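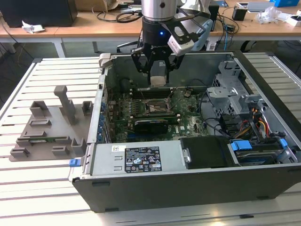 Cinodton Opens Jultville Workshop to Visitors for Robot Demonstration

News > Press Releases > Events

JULTVILLE – Cinodton opened its Jultville workshop to the public on Monday for a demonstration of Flirkex, the company's robotic system for working on used desktop computers. The open day drew 40 visitors from recycling firms, repair shops, local schools and the town of Jultville.

Flirkex handles small parts inside an open computer case. At the open day it worked on a desktop tower laid on its side with the side panel off, the position in which the company runs all of its processor work. The arm comes down into the case from above and reaches the socket on the motherboard without the board having to be taken out.

Visitors were admitted in groups starting at 2 p.m. Each group heard a short talk at the door and then watched the system at work for 12 minutes. Cinodton staff stood at the bench during every session and took questions while the arm was moving.

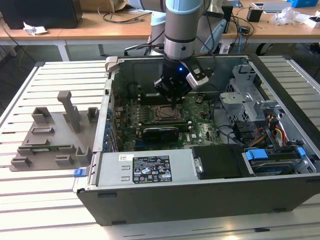
The company has been developing Flirkex for desktop machines that come out of offices in large batches, often of the same model. Many of these computers still contain usable processors and memory, but the parts have to be removed by hand, and a bent contact in the socket can mean that a board is no longer worth selling. Cinodton is aiming for a system that can do this work at a steady pace and leave both the part and the board fit for use.

Staff told visitors that the processor is the hardest part of the job. It has to be lifted and set down level, and there is very little room for the fingers around the socket. Memory modules are larger and easier to hold, but they need more force. A person still opens the case and places it on the bench before the arm begins.

Two of the sessions were set aside for school groups. Students were shown the gripper fingers up close with the power off and were given retired boards to handle at a separate table. Several of them tried to seat a processor by hand. 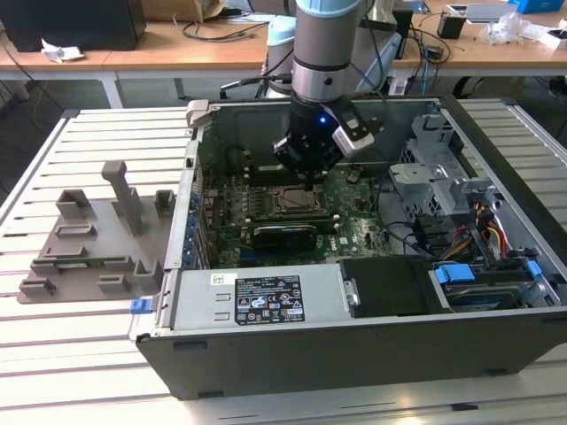

Questions from Visitors

Most of the questions during the afternoon were about speed and cost. Cinodton said Flirkex is slower than an experienced technician on a single machine and that the company is not yet quoting prices. The system is being tested on a small number of desktop models, and each new case layout has to be set up before the arm can work on it. Laptops are not part of the current project.

Repair shop owners asked about damaged or dirty machines. Staff said that cases are checked by a person first, and that any with broken latches or missing screws are put to one side for hand work. There were also questions about jobs. The company said the people now working at the bench will go on doing the opening, sorting and testing.
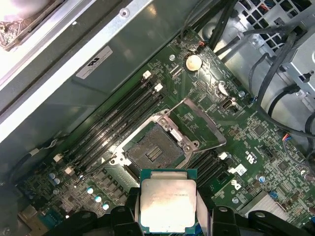
One visitor from a recycling firm said the processor step was the part he had come to see, and that his own shop gives up on more boards because of damaged sockets than for any other reason. He added that he would want to watch the system run for a full shift on mixed stock before he considered one, and asked that the next open day include older machines.

Cinodton said it will look into the request. A second demonstration is planned at the company's Poulain site, which is smaller and can take groups of up to 7 people. Places must be booked in advance. Visitors are asked to wear closed shoes and to leave bags at the front desk.

Schools and companies that would like to attend can contact the Cinodton press office in Jultville.

Recent Releases
Cinodton to Show Flirkex at Poulain Site
Jultville Workshop Adds Second Test Bench
Collection Days for Used Office Computers in Jultville
Flirkex Project: Questions and Answers for Schools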